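4. Safety Rules and Operating Practice

4.1 Scope

The rules in this section apply to all tabletop grasping trials run for the Kamath project. They were written before the first trial and revised twice during testing. The report was submitted on June 7, 2018. Kamala Pisharody reviewed the risk assessment and approved the final version.

4.2 Risk assessment

Each task was assessed separately, because the hazard depends on the object handled as well as on the arm. Three sources of harm were considered: pinching between the gripper fingers, impact from the moving arm, and objects dropped or thrown during a failed grasp. Glass and sharp items were excluded from the object list. Gripper speed was limited to 156 mm/s during all supervised runs and to 200 mm/s during runs with no person inside the marked floor area. 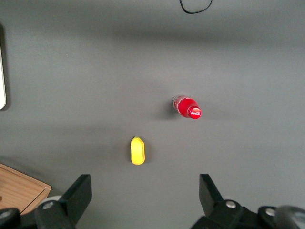 4.3 Workspace preparation

Only objects on the approved list may be placed within reach of the gripper. Objects must be separated by enough space for the open fingers to pass without contact. Cables are to be routed away from the planned path and checked by hand before power is applied. The operator confirms that the emergency stop works at the start of every session and enters the result in the Nusideo log.

4.4 Operation

Two people must be present when the arm is powered. One runs the program and the other holds the stop button. No one may reach onto the table until the arm has been paused and the pause has been confirmed aloud. After any unplanned contact, the run is ended and the joint limits are checked before restarting.

4.5 Deviations

Rule 4.4 was broken in 5 of the logged sessions, in each case by reaching in before confirmation. The wording was changed after the second review. No injuries were recorded.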